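Ketwood Hall Indoor Flea Market
Frequently Asked Questions

Please read these before emailing. We say this with love, and with 300 unread emails.

When are you open?

The first weekend of every month, 9 a.m. to 4 p.m. We skip August, when the building turns into an oven. Early birds can get in at 7:30 for a slightly higher price and the privilege of watching people unload vans.

How much is admission?

$2 at the door. Kids under twelve are free, as are people who can convince Osvaldo Rezende that they are under twelve. His record is spotless so far, but you're welcome to try.

Can I pay by card?

At the door, yes. At the tables, it depends on the seller. Some have a card reader, some have a cigar box. The cash machine by the entrance charges a fee that we don't set and don't get a penny of, so please stop yelling at the ticket desk about it.

Is haggling allowed?

It's half the reason people come. A polite "would you take less?" works fine. Offering a dollar for a dresser and then sighing loudly does not. Prices tend to soften after 2 p.m., when sellers start picturing themselves carrying everything back out.

How do I book a table?

Fill in the form on the Sellers page. Tables are $73 for the weekend, paid up front. We have 200 of them and they do sell out, with June and December going first. If you miss out, you go on the waiting list, which moves faster than you'd think. People's enthusiasm for selling their old fondue sets has a short shelf life.

Can I choose my spot?

You can ask. Maiara Figueiredo draws up the floor plan and will try to honor requests like "near my sister" or "not near my sister." She can't give everyone a corner. The hall has four of them, and one is the restroom line.

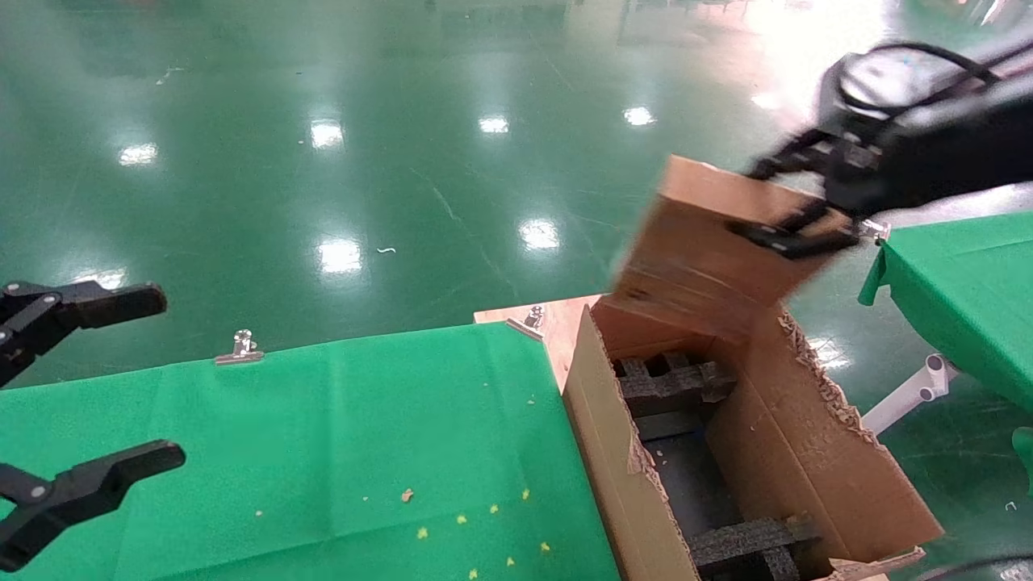
Returning sellers get first pick of their old spots until two weeks before the market. After that it's open season, and having stood somewhere since the days when the hall was still the Teixeira bottling plant won't get you far.

What can't I sell?

Weapons, fireworks, live animals, opened cosmetics, recalled baby gear, and anything that needs to be plugged in to prove it isn't broken but "worked last time." Electrical items have to be tested at the check-in desk. Food needs a county permit, and yes, fudge is food.

Can I bring my own shelves or clothing rack?

Yes, as long as they fit inside your space and don't lean on your neighbor's. Put rubber feet on anything heavy with metal legs. Dragging a wardrobe across the floor is the quickest way to meet the building manager, and he is not at his best on weekend mornings.

When do I set up?

Between 6 and 8:30 a.m. through the loading doors on the north side. You get twenty minutes at the doors, then the van has to move. Parking there "just for a second" has held up the whole line more than once, and the people behind you had also been up since four.

Can I pack up early if I'm sold out?

If your table is bare, congratulations, go home. If it isn't, please stay until 4. Half-empty aisles make shoppers nervous, and they leave, and then the other sellers write to me.

Are dogs welcome?

On a leash, yes. A dog that pees on a rug has bought the rug.

Do you have food?

Ivar Bråten runs the coffee stand and makes waffles until the batter is gone, which is usually by noon. After that there are pretzels. We know about the pretzels. We're working on it.

I left something behind. Do you have it?

Quite possibly. We keep lost property for one month, then it goes to charity. At the moment we have eleven umbrellas, a set of car keys, and a framed portrait of a man in uniform that may be either lost property or unsold stock. Describe your item by email and please don't just write "the bag."

Can I get a refund on something I bought?

That's between you and the seller. We rent out the tables and have no say over what happens on them. Try the thing on, open the drawers and count the puzzle pieces before you pay.

My question isn't here.

Write to the market office and Maiara or I will answer within a few days, or longer in the week before a market. If you're asking what time we open, scroll up.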